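Wimonholm Kitchen Help > Produce and Storage

Sorting mixed peppers: which ones go first?

Posted by Clevmont, Mar 13, 2025

I bought a mixed lot of peppers and I'm sorting them on the green table before I put anything away. I have big bell peppers in red, yellow and green, plus some small hot ones. One of the little red chilies has gone wrinkled. 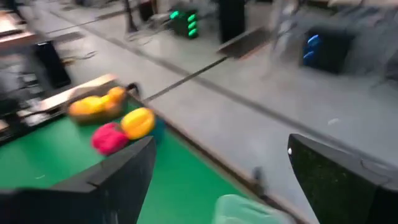 My fridge drawer is small, so I can't keep everything in it. Should the red bells go in the drawer ahead of the green ones? And is a wrinkled chili still good, or do I throw it out? I would like to have them last until I can make a batch of stuffed peppers next week.

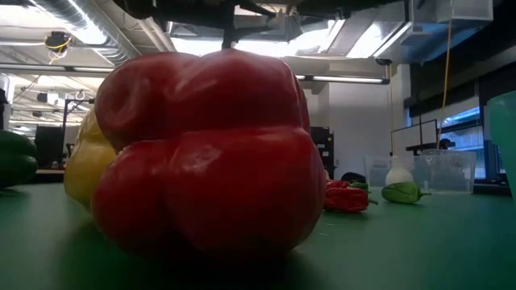 Red bell in front, small chilies and a green one to the right

Bralis
617 posts

Red and yellow bells are riper than green ones, so they go soft sooner. Use those first. Green bells will usually outlast them by several days if they are kept cold. Don't wash any of them until you're ready to cook. If one is already damp, dry it with a towel before it goes in the drawer.

Wrinkled only means it has lost water. Press it. If it is still fairly firm or just leathery, with no mold or bad smell, chop it and cook with it. Slimy or leaking ones go in the trash. Check around the stem too, mold often starts there.

Any scuffed spot on a bell should be looked at closely. If the skin isn't broken you can leave it. If it is soft underneath, cut that part out and use the rest the same day.

Singhal
3,337 posts

Freeze the hot ones whole in a bag. No need to blanch. I still have some from May and they're fine in chili.

Clevmont

Thanks both. Bells in the drawer, hot ones in the freezer. Do I need to take the stems off before freezing?

Singhal

I leave them on.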